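Karnwood Elections Office Support Desk
Ticket 707
Subject: Precinct results feed showing wrong turnout on public results page
Opened by: Nouhaila Mahrous, county results desk
Assigned to: Hatem Ezzat, Tasus support
Product: Skastent results publisher
Priority: High
Status: Closed

Nouhaila Mahrous, 8:12 a.m.
Good morning, and I'm sorry to be the first thing in your inbox. We're in the last stretch before the special election for the county council seat, and we've been running our practice night on the staging page. Everything looked lovely until we got to Badawi, which is one of our larger precincts. The candidate totals come through fine, but the turnout line says 18 ballots cast. The test file has 700 ballots in it for that precinct. I opened the file myself and then had a colleague open it too, in case I was reading the wrong row, and we both see 700.

All the other precincts look right to me, or right enough that nothing jumps out. I tried reloading the page, I tried a different browser, and I tried publishing the file a second time. Same answer every time. The two campaigns and the local paper have the link to the staging page so they can get used to the layout, and one of the campaigns has already called to ask about it. Nicely, but still. I'd love to be able to tell them something by the end of the day.

Hatem Ezzat, 8:40 a.m.
Good morning, Nouhaila, and please don't apologize, this is exactly what practice night is for. Thank you for checking the file before writing in, that saves us both a good half hour.

Could you send me three things when you get a moment?
The test file exactly as you uploaded it, without opening and saving it again first.
The publish log, which is under Tools, then History, then Download.
The name of the template the Badawi page is using. You'll find it in small gray letters at the bottom of the precinct settings.

In the meantime I'd leave the page as it is. I know it's tempting to type the correct number in by hand, and the software will let you do it, but then the manual number sticks and it will still be sitting there on election night.

Nouhaila Mahrous, 9:05 a.m.
All three are attached. The template is called "council-split". I have to confess I did type the number in by hand, before I saw your note, and then took it out again. Does that matter?

Hatem Ezzat, 9:31 a.m.
It doesn't matter at all, so long as the box is empty and the little lock next to it is open. If the lock is closed, click it once. I can see your edit and your undo in the log and they look clean.

I've loaded your file into a copy of your site here and I get the same 18, so you're not imagining things. That's good news in its way, as anything I can reproduce I can usually get to the bottom of. I'm going to go through the precinct settings next.

Hatem Ezzat, 10:50 a.m.
A quick update so you're not left wondering. Here's what I've ruled out so far.

File format: fine. The columns are in the right order and the Badawi row is complete.
Browser cache: fine. The wrong number is in the published data, so every reader would get it.
Rounding or number style: fine. I changed 700 to 300 in my copy and the page still said 18, which tells me the page isn't reading that cell in the first place.

That last one is the interesting one. The turnout line is getting its number from somewhere else, and I'd like to know where. Was Badawi ever divided, or joined up with another precinct? The word "split" in the template name makes me wonder.

Nouhaila Mahrous, 11:14 a.m.
Oh, that rings a bell! Yes, it was. When the council lines were redrawn, a small corner of Badawi ended up in the neighboring district, so for the last election we had Badawi in two parts. The corner has so few voters that we used to report it together with the mail ballots, partly to protect people's privacy. Then the lines were adjusted again after the appeal and the corner came back. So it's one whole precinct now, and has been since before I moved to this desk. I asked down the hall to be sure, and everyone agrees, which in this building is worth writing down.

Hatem Ezzat, 11:38 a.m.
That's it, I'm nearly certain. The "council-split" template expects two rows for the precinct and takes its turnout from the second one, the small corner. Your file has just the one row, so the template falls back on the last number it saved for the corner. I looked in the old saved data and there it is, 18.

The candidate totals come from a different part of the template that adds up whatever rows it finds, and that's why they looked fine all along.

To fix it, please do the following in this order:
1. Go to Precincts, then Badawi, then Layout.
2. Change the template from "council-split" to "council-standard".
3. Press Clear Saved Values. You'll get a warning in red, and it's safe to say yes. It clears this one precinct only.
4. Publish the test file again.
5. Check the turnout line on the precinct page and also on the countywide page, as they refresh separately. The second can take a few minutes.

Nouhaila Mahrous, 12:06 p.m.
I did all five steps and the precinct page now says 700. The countywide page was still wrong when I first looked and I had a bad moment - then it caught up while I was pouring coffee. Both match the file now.

Can I ask you one more thing while I have you? Is there any way to find out whether another precinct is still on that old template? I don't want to discover it on the night, with the candidates' people standing behind me.

Hatem Ezzat, 12:25 p.m.
Of course, and it's a sensible thing to ask. Go to Reports, then Templates in Use, and sort by name. I ran it on my copy just now and nothing else is on "council-split". Please run it on yours as well, in case the two differ, and once more after you load the final precinct list.

I've also put in a request with our developers so that the publisher shows a warning when a template expects two rows and finds one. I can't promise it will be ready before your election, so please go by the report for now.

Nouhaila Mahrous, 1:10 p.m.
I ran it and got the same result as you. I've called the campaign back and told them it was an old page setting, that it only touched the practice page, and that no ballot count was involved. They were very gracious and asked whether the map colors could be stronger, so I think we're back to ordinary complaints. Thank you so much for your patience, Hatem. You can close this one.

Hatem Ezzat, 1:22 p.m.
My pleasure, and good luck with the count. For the map colors, look under Appearance, then Contrast. Write in under a new ticket if the setting doesn't save and I'll pick it up.

Ticket closed by Hatem Ezzat.
Resolution: Outdated precinct template replaced, saved values cleared, test file republished. 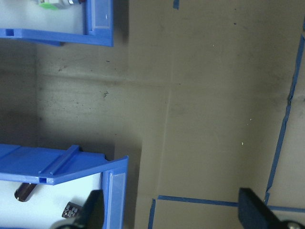 Blue plastic storage bins with label windows.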